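Leave the Shape Sorter Unfinished

By Negin Salehi

The shape sorter at my sister-in-law's house lived on a low shelf by the kitchen door, and for most of last winter it was always complete. Every piece was in its hole. When my nephew pulled them out, an adult put them back, usually within a minute and usually while talking about something else. I did it as much as anyone. You see a star on the carpet, you see a star-shaped hole, and your hand does the rest.

I think we should stop doing this. A shape sorter with every piece in place is storage. The toy only starts when the pieces are out, and it goes on for as long as they stay out, including the long stretches when the child seems to be doing nothing useful with them.

I looked after children for eleven months before I had any opinions about toys. Then I went to work in the toy library that Yasaman Yazdani runs out of two rooms behind a dentist's office, and I had to form opinions quickly, since parents came in and asked for them. We had about 80 items on the shelves when I began. The sorters were the ones that came back cleanest, and the ones parents were most often disappointed by. "He doesn't get it" was the usual report. When I asked what he did with it, I was told he stacked the blocks on top, or carried one of them to the bathroom, or stood them on the lid and looked at them.

To me that sounds like a child who gets quite a lot of it.

Consider what is being asked. A child who has been walking for a few months is handed a solid object and a flat surface with a hole in it. The object has a height, a weight and several faces. The hole shows only an outline. To match them, the child has to work out which face of the object is the one that counts, and ignore the others. A cylinder lying on its side doesn't look like a circle. A hexagonal block seen from the front looks like a post. Adults skip over this step so fast that we forget it is there, and then we say "the round one goes in the round hole" as though we had explained something.
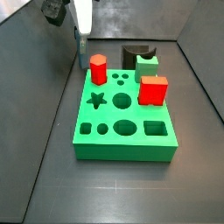

A foam sorter with pieces out, with the hexagon standing on a corner of the board.

I like a board in that state. A block standing on the surface is being tried as a block. It has a flat bottom and it will stay up if you let go of it carefully, and a child has to learn that as well. A block set partly over a hole has been brought close to an opening, and whether it belongs there is a question that can wait. The usual adult response is to lean over, turn the piece a few degrees and push it down. We call that helping. What the child has seen is a hand come in from above and make the piece disappear.

Foam boards have one big advantage over the box type, and I wish more parents would consider it when they buy. In the box type the piece drops through the lid and is gone until someone opens the box. Children like the drop, and I have nothing against it, but after the drop there is nothing left to look at. In a foam board the piece stays where it was put. You can see part of it and feel its top edge with a finger. You can pull it out again without asking anyone to open a door. The material also gives a little, so a piece that is almost lined up will start to go in and then stick, and a child can feel that something is nearly right. Hard plastic simply says no.

The boards with several holes of the same outline are better still, especially if the sizes differ. Many sorters give you one circle, one square, one triangle and one star, and a child who has learned those four answers is finished. Put a large round hole and a small round hole on one board and "round" is no longer enough. The small piece will fall into the large hole and rattle there. It went in, and yet it doesn't fit. I have watched two-year-olds go back and forth over that for longer than I would have sat through it myself.

Farzad Amini, whose twins borrow from us, disagrees with me about all this, and his argument deserves a fair hearing. He says a toy with an obvious goal should be taught with its goal. If you give children a sorter and let them use it as a shelf, a drum and a hat, they learn that things have no proper use, and later you will have trouble with spoons. He also says that children enjoy being shown. His own two wanted to be shown 100 times, he says, and he showed them, and they learned the board in a week.

I don't doubt the week. I would ask what happened to the board afterward, and he was decent enough to tell me: it went back on our shelf, because they were done with it. That may be fine. Toys are allowed to be finished with. But three weeks is our usual loan, and I have seen the same sorter hold a child's interest for two loans in a row in a home where the adults mostly kept their hands in their laps.

On the matter of showing, I would give him half. A child who brings you a piece and holds it out wants something, and it would be cold to sit there with your arms folded for the sake of a principle. Take the piece. Put it in slowly, take it out again, and give it back. The taking out is the part people leave off. If you leave the piece in the hole you have ended the turn, and the only move the child has left is to undo your work.

The other thing I would drop is the tidying. This is harder for most households than it sounds. A sorter with its pieces scattered looks like a mess, and it is a mess — small parts underfoot, one always under the couch. Manaia McAlister, who minds four children in her own home, settled this with a tray. The board goes on the tray at the end of the day, and whatever is standing on the board stays standing. Loose pieces go on the tray beside it. Nothing is put into its hole by an adult. In the morning the board is more or less where the children left it, and she says they often go straight to it, which they never did when it was put away complete.

I tried this at my sister-in-law's in December and met some resistance. Her husband is a tidy man, and a board with things standing all over it bothered him every time he passed the shelf. He lasted two evenings before he filled it in. I understood. There is real satisfaction in a full board, and I suspect that is a large part of why these toys sell. They are pleasant for adults. The colors are good, every piece has a place, and you are always able to get it right.

That should make us a bit suspicious of our own hurry. When I push the last piece in, I am having a nice time with a toy that was given to somebody else.

I would make one exception, for missing pieces. At the library we count them when a sorter comes back, because a board with two empty holes and nothing to put in them is frustrating in a way that teaches very little. So before you return one, by all means fill it. Check under the couch. Then, if the child is still in the room, tip it all out one more time and let them put the pieces in the bag however they like.

My nephew has moved on to lids now, mainly jar lids, and the sorter has gone to a neighbor's little girl. I took it over myself, with the pieces loose in a paper bag. Her grandfather had the square in the square hole before I had my coat off.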